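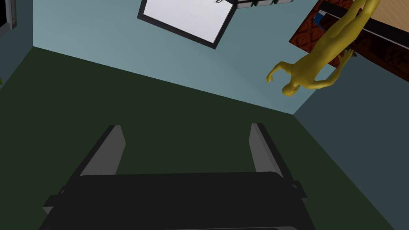

A dark green floor, with the gripper's two gray-and-black fingers set apart.

Mar 1, 2024
By Orestis Pappas

Deaf children in Balley will be able to join a weekly art and drama group from April, after the charity Pundwood agreed to pay for its first year.

The group will have 16 places for children aged 3 to 15. Sessions will be led in sign language, and parents and siblings can come along free of charge. Pundwood is also giving $600 for paint, costumes and bus fares.

Kai-wen Peng, who will run the group, said many of the children spend most of the weekend at home with no one to sign with.

"They want friends their own age," Peng said. "Some of the parents are still learning to sign too – they can pick it up alongside the kids." 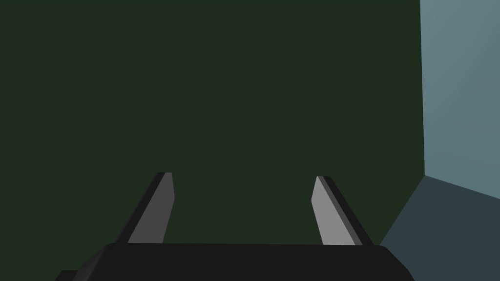 The open gripper facing a dark green wall.

Families can sign up at the Lecomte Street library or through the Nestness school office. Children who already wear hearing aids are welcome, and no referral is needed.

12 shares
3 comments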